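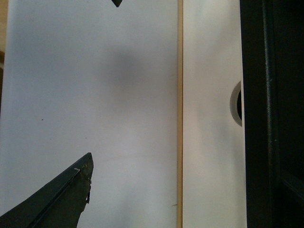

Bench notebook, white top, 21 June 2018

Right, the white surface. I've been putting off writing this up because there's not a lot to say about a flat white thing, but we've now had it in use long enough that I have opinions, so in they go.

The matte finish is a big improvement. The old Lokora sheet was glossy and threw a glare back at you from every lamp in the room, and I used to go home with a headache. With this one the light spreads out nice and evenly. It does look a touch blue in one part and creamier in another, depending on where you stand, so if you're matching colours (labels, card, paint chips, anything fussy) do it all in the same spot and don't shuffle along halfway through! Shadows come out soft and grey with no hard edge, lovely for the eyes but a bit of a pain when you're trying to judge if something is sitting flat. I've gone back to using a steel rule for that.

There's a tiny dark speck out in the plain part. I haven't had a go at it yet. Plan is a damp cloth first, then a drop of the Adport cleaner, and if neither shifts it I'll leave it be. Please no scouring pads. I tried one on the offcut and it left a shiny patch you can see from the door.

Sanding notes, for when we do the second top: 90 grit is far too rough for this, don't even open the packet. 1000 used wet took the shine off the offcut quite nicely, and 2000 after that made so little difference that I stopped bothering. Small circles, light hand, rinse the paper often. My arm ached all the same.

The tan strip along the side still shows past the white. I quite like it, it makes the edge easy to find when you reach over without looking, but it wants a coat of something before August when the room gets sticky. I was going to use the Lindqvist oil and then remembered how long it smells for. Might try wax.

To do:
Speck, as above
Wax on a scrap of the tan stuff, leave overnight
Order 7 more sheets of the 1000 grit
Ask Irkex if the next top can come in the same matte finish
Find the good steel rule (the one with the readable end)

Mugs stay on the other bench, please. I'm including myself in that, I had tea on it this morning and spent the whole time holding the cup.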